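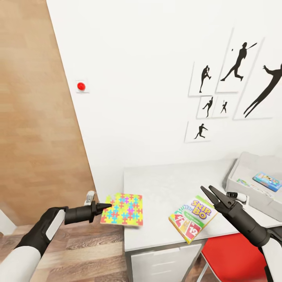 How are streaming royalties split when a track has more than one writer?
Songwriting royalties follow the shares registered for the work. If two writers register equal shares, each is paid 50 per cent of the writer portion, whatever the number of plays.

Does Felarari collect on the master recording as well?
No. Felarari administers the composition only. Master royalties are paid by your distributor or label under a separate agreement.

When are statements issued?
Twice a year, with the second statement released in July. Balances under $100 are carried forward to the next period.

My track passed 1,000 streams but nothing shows on my statement. Why?
Usage data reaches us well after the play date -- roughly two quarters later for most services. Check also that the recording's ISRC is linked to the registered work.

Can I change the shares after release?
Yes, if every writer signs the amendment form. Revised shares apply to future statements. Amounts already paid are not recalculated.

Are cover versions handled differently?
The original writers keep their full share. A performer who records a cover earns on the master only.

Who handles disputed shares?
Send the signed split sheet to Analyn Galang, Catalogue Administration. Payment on the disputed portion is held until all parties confirm in writing.

Page updated May 5, 2026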